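Futden, dia aberto: avaliação da célula Orkero para têxteis

A Futden abriu a oficina ao público com três postos em funcionamento. Avalio apenas o segundo, a célula Orkero, um braço com garra de dedos aplicado à manipulação de pano sobre mesa. O posto foi apresentado por Cristian Arboleda, responsável pela integração.

A mesa é forrada a tecido claro e leva um recipiente de plástico com tampa curva. A tarefa anunciada consiste em levar panos soltos para o recipiente. 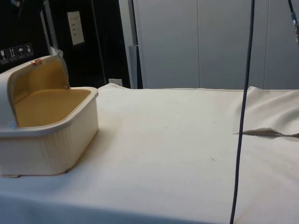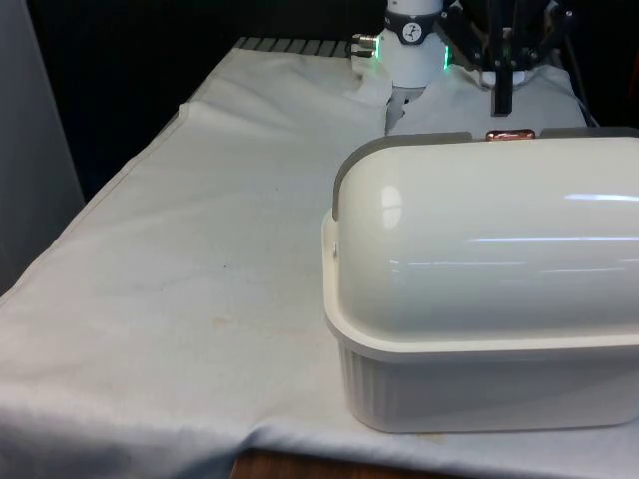

Última alteração desta página: 20/8/25

O braço traz indicadores verdes no punho, legíveis a distância. A garra é preta, de elos angulosos, com um dedo comprido que desce a direito. Para pano amarrotado a geometria parece-me adequada; para peças rígidas preferia a garra Jornel, mais curta.

Segundo a ficha distribuída, a célula foi ensaiada em 1023 ciclos, com 374 em tecido branco sobre fundo branco, o caso mais difícil para a visão. A ficha não indica taxa de êxito. Pedi o valor e fiquei de o receber por correio.

Pontos fracos: o software Huanca obriga a recalibrar a cada 30 ciclos e o manual só existe em inglês. O aluguer mensal, 800 euros, não inclui a garra.

Nova sessão em novembro, com inscrição prévia.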